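What lives at the bottom of the bin
Speaker notes, Serena Bianchini
Istbridge Town Hall, upstairs room, December 20, 2018

Before I start: water on the left, clicker in the right pocket, say hello to the Watitz people because they've come a long way and they'll leave early for the train. Ask if the back row can hear. Last time they couldn't and were too polite to tell me until the tea.

OPENING

Hello everybody, thank you for coming out so close to Christmas, when I know half of you have wrapping to do (I haven't started mine). I'm Serena, I run the toy library on Zulthorpe Road, and I've been asked to talk for forty minutes about storage. I said yes straight away and then went home and thought, oh dear, storage.

But I do love it! I can talk about boxes with lids until people back out of the room. So stop me if I go on.

Quick show of hands. Who has a drawer at home that won't shut? Right. Who knows what's stopping it? Usually it's a potato masher. Keep that drawer in your head, I'll come back to it.

WHERE WE WERE

We lend toys. Families come in, they take home a bag, they bring it back three weeks later with a few bits missing and sometimes a few bits extra. Last year we did 4,000 loans, out of one room and a cupboard with a pipe running through it.

When I took over, everything was by age. Baby shelf, toddler shelf, big ones' shelf. It sounds sensible and it looks lovely in a photo for the newsletter. The trouble came at the returns end, when you're standing there with a rubber ring in one hand and a jigsaw in the other and you have to decide how old it is. How old is a ball? My mum plays with a ball. We had arguments about skittles that went on for days.

(Don't do the skittles story in full. It's too long and the punchline is only funny if you know the skittles.)

Then in October we had the leak and the whole lot had to come off the shelves in one evening. We put it all in bins, any old how, and carried it down the corridor. And that's really where this talk starts, with me and Arturo Gatti sitting on upturned crates eating crisps and looking at everything we owned in a heap.

[Pause. Sip of water.]

WHAT WE DID WITH THE HEAP

We made a rule that we'd handle each thing once. We broke it within the hour, but it was a good rule for that hour.

What we did after that was sort by shape, and I'd like to stand up for shape, because people look at me oddly when I say it. Flat things stand up together, like books or toast in a rack. Boxy things stack. Round and lumpy things don't do either, they roll about and get under everything, so they have a bin to themselves with high sides and they can be as lumpy as they like in there. You don't have to know what a thing is for. You don't have to know how old it is! A new helper can do it on the first morning, and so can a child of five, and mine did.

Arturo wanted to sort by colour. I let him have one shelf. It's very pretty and it's always in a muddle by lunchtime.

Now the figures, quickly, because Watitz asked for them. We ended up with 238 items that had been in the cupboard and never gone out once while I've been there. Not one loan. There was a wooden farm in there I'd have sworn we'd lost. Of those, 89 had been borrowed by the time I sat down to write these notes, simply because people could see them. I'm not going to pretend that's science. It's what the loans book says.

(Someone will ask about throwing away. Answer: we gave two crates to the Morelli nursery and binned the things with sharp edges. Move on.)

THE TALL BIN PROBLEM

So let's talk about bins with high sides, the deep ones, the sort you have to reach down into. I have mixed feelings and I'll give you both lots.

Good: things stay in. You can push one along the floor with your foot, you can carry it when it's half full, you can stand a box in the corner and it won't topple out. If the sides slope outwards a bit, you can get your hand down past what's in there without scraping your knuckles.

Bad: everything goes to the edges. I don't know if you've noticed this at home. You tip things in the middle, somebody drags the bin two feet, and the next time you look they're all along one wall, up against each other, the square ones propping up the round ones. The things you want most are generally underneath. And you get wear. The floor goes first, then the inside of the walls where people slide boxes up and out.

[NEXT SLIDE]
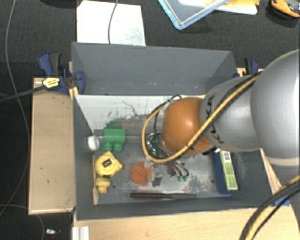

My advice on scratches is to leave them be. I spent a whole afternoon on one of ours with bicarb and an old toothbrush, and I got a clean bin with scratches in it. A scuffed bin is fine. A cracked one isn't, run your fingers round the rim every few months and get rid of it if it catches.

What I do care about is how full it gets. If you take one thing home tonight, let it be this: stop when you can still see some of the floor. Once the floor's gone, people stop looking in and start rummaging, and then the small things sink and you won't see them until spring. I had a whole set of farm animals sink on me. If you can see a bit of the bottom, you can see what's in there, and your hand goes straight to it.

Same goes for mixing. I used to be strict, blocks in blocks, ducks in ducks. I've gone soft on it. A few different things in one bin, big enough to tell apart from standing height, is much easier to live with than one bin of thirty nearly identical ones. You look down, you see a duck, you pick up the duck. Lovely.

If you have two bins, put them tight up together so nothing drops down between. We had a gap the width of a hand and I can tell you exactly what was in it, raisins mostly.

LABELS

Very short, because I'm against them, mostly. We label the outside with a picture for the children and a word for the grown-ups, and that's it. Arturo had a label maker for his birthday and for a fortnight everything in the building had its name on it, including the kettle.

Put the label on the short end. Everybody puts it on the long side and then the bin goes on the shelf the other way round.

HOMEWORK

Go back to the drawer now, the one with the potato masher. Tonight or tomorrow, take everything out onto a tea towel. Flat with flat, boxy with boxy, lumpy things in a tub of their own. Put back only as much as lets you see the bottom of the drawer. Set a timer if you're the sort who starts reading old takeaway menus (I am).

I'd love to hear how it goes. My email's on the sheet by the door, and the sheet has the bin sizes on it too, for anybody buying. Don't buy any before you've sorted, please. I bought 60 and we're using them as plant pots.

QUESTIONS

Leave ten minutes. If it's quiet, ask the Watitz lot how they store dressing-up clothes, because we haven't cracked that at all and I want to know.

Remember to thank whoever did the mince pies. Get the extension lead back off the stage before we lock up.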